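2025-06-25
By Kerttu Niskanen

The Dandumis trash bag system after five months: is a bag really worth a subscription?

I have been buying the same store-brand kitchen bags for most of my adult life. They cost very little, they come on a roll, and one in every box has a seam that lets go over the hallway rug. That is the complaint the Dandumis people are counting on, and they have built a whole product line on it: a slim pull-out bin, a box of fitted bags that sits underneath, and a subscription that sends more bags before you run out.

I bought the set in January with my own money. The company did not send me anything and I have not talked to them, apart from two emails to customer service that I will get to.

The bin itself is fine. It is a steel can with a plastic inner bucket and a lid that closes slowly. I have owned a Joser can that did the same thing for less, and the lid on that one still works. The Dandumis lid squeaks now. A drop of cooking oil on the hinge shut it up for a couple of weeks, and then the squeak came back slightly lower in pitch.

Most of the price is in the bags, so most of this review is too. The claim on the box is that they are "triple strength." Triple what? The box doesn't say, the website doesn't say, and the first of my two emails asked. The reply thanked me for my interest in triple strength. I wrote back and asked again and got a coupon.

So I did what I could at home. I filled one of their bags and one of my store-brand bags with the same load of canned tomatoes, 19 pounds on the bathroom scale, and carried each one down the back stairs and up again. Both survived. I added a broken flowerpot, wrapped in a single sheet of newspaper the way people really throw out flowerpots. The store-brand bag split near the bottom on the first landing. The Dandumis bag got a hole you could put a thumb through, but the hole didn't run. I'll give them that. It stretches where the cheap one tears, and if your trash is mostly sharp corners you would notice the difference.

My trash is mostly coffee grounds and onion skins. Over the five months, in normal use, I had exactly one Dandumis bag fail, and it failed at the drawstring. The tape pulled out of its channel on one side and I ended up holding it by the neck like a goose. I don't call that a disaster, but the drawstring is the one part of a bag you are guaranteed to pull on.

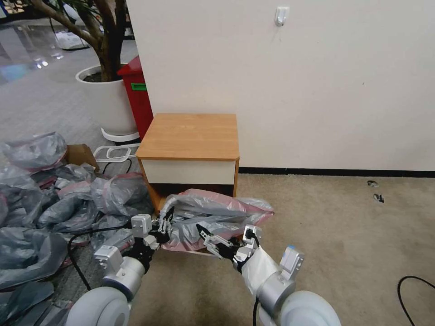

Do thicker bags keep the smell in?

A little, for a day or so, and after that what matters is how often you take the trash out. I left fish scraps in both kinds with the tops tied, side by side on the back porch, and by the second morning I could not have told you which was which.

The scented version is another matter. Dandumis sells an unscented bag and one called Garden Rain, and the starter set comes with Garden Rain whether you want it or not. It smells like a dentist's waiting room. My neighbor Ifor Parri took the rest of the box off my hands for his garage and reports that the garage now smells of motor oil and Garden Rain.

Fit is where they do well. The bag is cut for the bucket, the hem folds over the rim with a bit of tension, and it doesn't slide down when something heavy goes in. With a generic bag in the same bucket I get a floppy skirt of extra plastic hanging out under the lid. It's ugly and it works. My sister-in-law, Mali Lloyd, says a rubber band around the rim solves this completely. I tried it, and she's right, and the rubber band was free – it came off some broccoli.

Now the money. The subscription is $14 a month if you stay on the default plan. For that you get more bags than two people can use, unless they are renovating. I had a surplus by the second shipment and over a shelf's worth by the fourth. You can slow the deliveries down, but the setting is buried two menus deep under "Preferences," while the button to speed them up is on the front page. I find that kind of thing more annoying than the price.

For comparison, a janitorial supply place near me called Zakent sells a case of 1000 plain bags in roughly the right size for $37 if you pick it up yourself. They are thin. You can double them for the heavy stuff and still be way ahead. You do need somewhere to put the case, and it's an awkward size.

The recycled content is the last thing people ask me about. The box says the bags are made "with recycled materials," which could mean nearly all or hardly any. I looked for a percentage on the packaging, on the insert and on the site and didn't find one. A company with a good number usually prints it large. I'm not going to mark them down for something I can't measure, but I'm not going to give them credit for it either.

Canceling took one phone call and a hold of moderate length. The person I spoke to was pleasant and offered me a lower rate twice. I still got one more box afterward, already in the mail according to them, and it was not refunded.

Who should buy it? If you already own the bin, and you throw out a lot of things with edges, buy the unscented bags one box at a time and skip the plan. If you don't own the bin, I can't see a reason to start. The better drawstring would have changed my mind a bit, and a straight answer on "triple strength" might have too. As it is, I'm using up the surplus and then I'm going back to the roll.

Bin: okay, squeaks. Bags: good plastic, weak drawstring. Subscription: no.

Update to the stairs test: a reader, Maricica Bălan, asked whether the two bags were the same capacity. They were, going by the labels. I did not check the labels.

Related reviews
Kubo countertop compost pail: the filter problem
Paper leaf bags, wet and dry
Joser step can, three years on
Do you need a drawer organizer? By Morfudd Llewellyn
Dish soap refills by mail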